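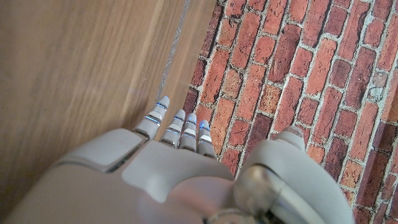 학생 식당에서 밥은 왜 그렇게 많이 남을까?
우리 조가 조사한 식당에서는 처음 담아 주는 양이 정해져 있고, 적게 달라고 말하는 학생이 드문 것이 가장 큰 이유였다.

나스타다 식당 잔반 조사 보고서
제출일: 2020년 5월 28일

1. 조사 동기

나스타다 식당은 헤이스카넨 기숙사 일층에 있고 점심과 저녁을 제공한다. 지난 학기부터 퇴식구 옆 잔반통이 점심시간이 끝나기 전에 차는 일이 잦았다. 식당 측은 메뉴 문제로 보고 반찬을 자주 바꾸었지만 달라진 것이 없다고 했다. 우리 조는 무엇이 남는지부터 알아보기로 하고 2월에 예비 조사를 한 뒤 이번 학기에 본조사를 진행했다.

2. 방법

점심시간에 퇴식구에서 식판을 확인했다. 밥, 국, 주반찬, 부반찬, 김치로 나누어 절반 이상 남은 칸을 기록지에 표시했다. 모두 400개의 식판을 보았다. 별도로 설문지를 돌려 226명의 답을 받았다. 설문에는 평소 남기는 음식과 그 이유, 배식 때 양을 조절해 달라고 말해 본 적이 있는지를 넣었다.

기록지 양식은 교환학생 캉탱 바르비에(Quentin Barbier)가 만들었다. 처음 양식은 칸이 너무 잘아서 사람이 몰릴 때 쓰기 어려웠고, 예비 조사 후에 지금의 형태로 줄였다. 무게는 재지 않았다. 식판째 재면 국물과 물이 섞여서 항목별로 나눌 수 없었다.

3. 결과

밥이 절반 이상 남은 식판은 전체의 22%였다. 국은 더 많이 남았지만 건더기만 먹고 국물을 남긴 경우를 따로 구분하지 못했으므로 비교에서 뺐다. 김치는 예상보다 적게 남았다. 김치는 직접 집어 가는 반찬이라 먹을 만큼만 담는 것으로 보인다.

설문에서는 응답자의 63%가 양을 조절해 달라고 말해 본 적이 없다고 답했다. 이유로는 뒤에 줄이 길어서, 말하기가 번거로워서라는 답이 많았다. 맛이 없어서 남긴다는 답도 있었으나 주로 생선 반찬과 나물에 몰려 있었다. 밥에 대해서는 거의 모두 양이 많다고 썼다.

4. 비교

길 건너 지르누스 식당은 밥을 직접 푸게 되어 있다. 같은 방법으로 조사하려 했지만 그쪽은 퇴식구가 좁아 서 있을 자리가 없었다. 그래서 영양사 선생님께 여쭈어 보았고, 자율 배식으로 바꾼 뒤 밥은 덜 남는데 튀김류는 오히려 더 남는다는 답을 들었다. 직접 잰 수치가 아니어서 참고로만 적는다.

5. 제안

밥을 작은 그릇과 보통 그릇 두 가지로 미리 담아 두고 학생이 골라 가게 하는 방법을 제안한다. 배식하는 분께 따로 말하지 않아도 되고 줄도 늦어지지 않을 것으로 생각한다. 그릇은 지금 쓰는 국그릇과 밥그릇으로 시작할 수 있다. 식당에 이 내용을 전달했고 다음 학기 초에 점심에만 시험해 보겠다는 답을 받았다.

6. 한계

점심만 보았기 때문에 저녁에도 같은지는 알 수 없다. 절반이라는 기준은 눈으로 판단한 것이라 기록한 사람에 따라 차이가 있었을 것이다. 시험 기간과 겹친 날에는 식당에 오는 학생이 적었다. 설문 응답자 중에는 기숙사생이 많아 통학생의 의견은 충분히 담지 못했다.

기록지 원본과 설문지는 조별 자료함에 넣어 두었다.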